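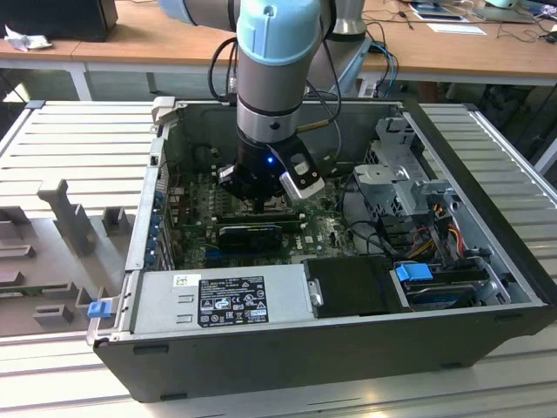 I'd been learning Portuguese for 22 months when I finally got up the nerve to ask Osvaldo Coutinho the thing that had been bugging me: why do people in Lisbon switch to English the second I open my mouth?

He laughed for a good while (he's taught Portuguese to foreigners for years, so I guess he gets this a lot).

"They think they're being kind," he told me. "You stop to look for a word, they see you suffering, and they save you. You have to be a little slower to look scared!"

So it's my face? "Your face, and your vowels. You say every vowel. We eat half of them."

I wanted to know what he does with a student who's stuck like that. He sends them to the bakery at eight in the morning, when the line is long and the woman at the counter has no patience for anybody's English. "You order, you pay, you complain about the rain. Then you come tell me what you didn't understand."

I brought up my flashcards – 3000 of them, and I was pretty proud – and he made a face. "Good. And how many have you said out loud to a person?"

Um. Not many.

His own English came from arguing with a roommate over dishes, he says, and he still can't talk about gardening in it. "I never had a garden to fight about."

I tried the bakery in April. She answered me in Portuguese, very fast, and I came home with two custard tarts and a loaf I hadn't meant to order.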